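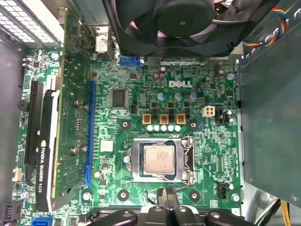
4 min read

4. What people photograph when the garden's asleep

I'll admit I came to Keskinen House for the garden. I'd spent two summers there counting heads along the long border (happily, with a hat and a thermos), and when Felista Ogola suggested I come back in December to see what visitors did with a camera once all the colour had gone under the snow, I said yes mostly for the baking in the tea room. It ended up being my favourite part of the whole study!

4.1 Collecting the photos

We asked people at the coat check whether they'd share the pictures they took on the day, and we got 2,104 of them. Each visitor filled in a short card saying where they'd driven from, who they'd come with and whether they'd been in summer too. I sorted the photos by room on my desktop, and Nkechi Mohammed went through them separately without seeing my labels. Where we disagreed we sat down with a pot of tea and argued it out. Mostly we were arguing over the back stairs, which I'd been calling part of the kitchen wing and she, quite reasonably, hadn't.

We left out anything taken in the parking lot, and anything where you could recognize a child who hadn't come with the person sharing it. We kept the blurry ones. A blurry photo of a staircase is still somebody deciding the staircase was worth a photo, and that decision was what I was after.

4.2 Rooms, and the bits between rooms

I'd expected the big hall to win easily, with its tree up to the gallery and all those lights, and it did. What I hadn't expected was how well the in-between places did – landings, window seats, the passage to the scullery with the row of bells. In my summer set these hardly show up at all. People go through them on the way to the terrace doors and then they're outside, and we don't see another indoor picture from them until the gift shop.

In winter the terrace doors are locked, so the visit bends back on itself and everybody goes past the window seats twice. Several cards mention this, and fondly. One woman from over Botora way wrote that she'd "never noticed the house had a back half" although she'd been coming for 30 years, which delighted me so much that I pinned it over my desk.

The garden didn't vanish from the winter photos either. It moved indoors to the glass. Visitors took it through the library windows, often with a bit of curtain or a candle in the foreground, and on the cards they tended to describe it as a place they planned to come back to. Sânziana Costache found much the same talk about return trips in her interviews at Runeck, although the grounds there stay open all winter and she was asking about walks, so I wouldn't push the comparison too hard.

4.3 A few cautions

It's one house and one December. The snow was good that year and the roads were clear, and I have no idea what the set would look like after a month of freezing rain. People who hand over their photos are probably people who like their photos, too. Helmi Laaksonen has pointed out to me (kindly, over cake) that I was standing beside the coat check in a reindeer sweater the whole time and may have put folks in a festive mood.

I'd also love to know about the visitors who took nothing. I spoke to a few of them on the front steps, and they were some of the chattiest people I met, but my notes from those talks are too thin to use. Section 5 goes back to the summer cards and looks at the tea room.

Contact: Ritva Juntunen, Ratovton Heritage Visits Project | © Ratovton Heritage Visits Project | Back to top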